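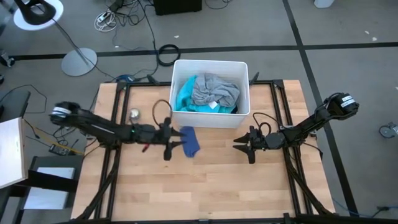 Two arms at a laundry sorting station, with a small blue cloth between the grippers.

Flostasness, a company that tests robot arms on household laundry, has approved a plan to buy equipment for four more workstations, the company said on 18 January 2025.

Each station will get a pair of arms, a table with an aluminum frame, and a set of plastic bins. Delivery is planned for May.

Zoia Fedoruk, who handles purchasing, said the price of the arms was settled early. Most of the discussion was over what goes around them.

"We had a quote for the arms and we thought that was the budget," Fedoruk said. "Then we added frames, cables, power, spare fingers and shipping. The frame alone came to $2,328 per station."
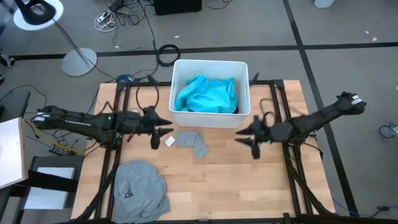
A gray T-shirt and a smaller gray cloth on the table, with more laundry in the bin.

The company asked two suppliers, Wavell and Pasichnyk, to bid on the frames and tabletops. Wavell offered the lower price. Pasichnyk quoted $3,129 per station, with assembly included and a shorter wait for replacement parts. Flostasness chose Wavell and will put the frames together with its own staff.

Grippers are budgeted separately. Taras Mykhailiuk, who runs the test floor, asked for a full spare set for every station after looking over last year's repair records.

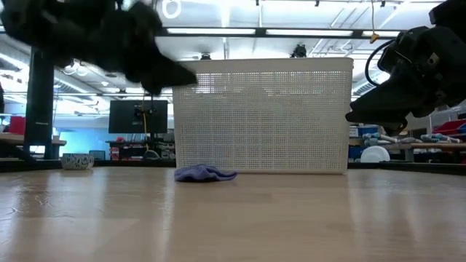 Mykhailiuk also wanted money set aside for things that wear out slowly, such as cable sleeves and table surfaces. The plan gives him nearly $3,000 for the year to cover all stations, including the existing one. He had asked for more and said he would go back to management in the fall if it runs short.

Laundry is a small part of the budget. The company buys used shirts, socks and towels by the bag and replaces them when they lose their shape. Bins are ordinary store models, and the plan calls for buying them in more than one size.
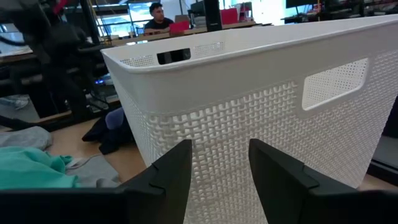 What comes next

Orders for the arms go out first because they take longest to arrive. Floor power and network wiring will be bid separately, and Fedoruk said that quote could still change the total.

A software license from Illuvley, used to schedule test runs, is up for renewal in the same period. The company has not decided whether to pay for it by station or take a single site license.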